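The Night Boat to Urnel

Maarja Raudsepp had never won anything in her life, so when the man at the ferry office told her she was passenger number 900 of the season and could ride up top with the captain, she yelled so loud that a gull dropped its fish.

"Is that a yes?" he asked.

It was the biggest yes of her life! She ran up the ladder with her bag banging against her knees, and there was the wheel, a real one, with brass worn pale where hands had been. Captain Jurgita Ots was eating plum cake out of a paper napkin and steering with her elbow.

"You get sick?" said the captain.

"Never!" said Maarja, who had been on a boat once, on a pond.

They left the harbor at dusk. It was August and the water was purple, then green, then a color she didn't have a word for, and every time the bow came down a great cold handful of spray hit the glass. She was a little sick, as it happened. She didn't care one bit.

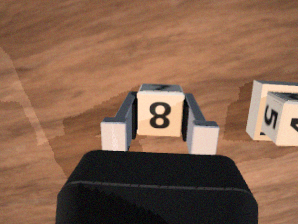 Past the lighthouse the captain switched off the cabin lamp and told her to look over the side. Maarja looked. The whole wake was glowing! Blue sparks rolled off the hull and spun away behind them, and under the sparks something long and quick was swimming, lit up from nose to tail.

"Dolphin," said Jurgita Ots. "There'll be more. They like the engine."

There were more. They went under the boat and came up on the other side, blowing, and Maarja ran from rail to rail until her shoes were soaked through. She shouted hello to every one of them. Down on the lower deck old Gergely Bakos woke up under his coat and shouted hello back, thinking she meant him, and then he saw the water and took off his hat.

"Forty years I've slept through this," he said. "Forty years!"

The captain cut the engine to a mumble and passed down the rest of the plum cake. They ate it leaning on the rail, all three of them, with crumbs going into the blue light, and far ahead the first lamps of Urnel were coming up out of the sea.

"Can we go slower?" said Maarja.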